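The Giltine gift packing open house in Graltville promised "a fresh look at the fruit hamper." I paid 24 dollars and stayed most of the afternoon. Naomi Kinyua, our guide, said they get through 500 hampers in December. Maybe so. I saw very few, and the tasting was half a cookie.

The mandarins are the selling point, supposedly hand picked for color.

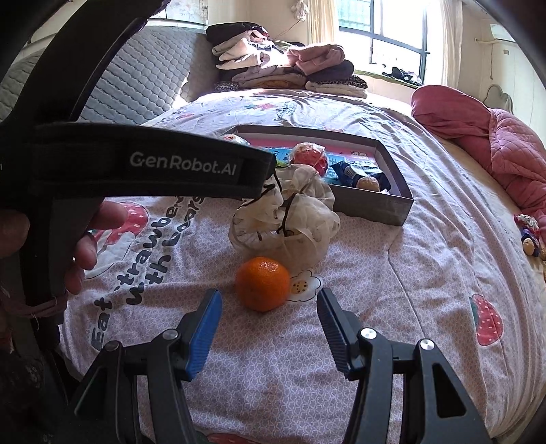 I'd want more than a bright peel before paying 70 dollars for a hamper. Parking was free, at least, but the shop closes at 4.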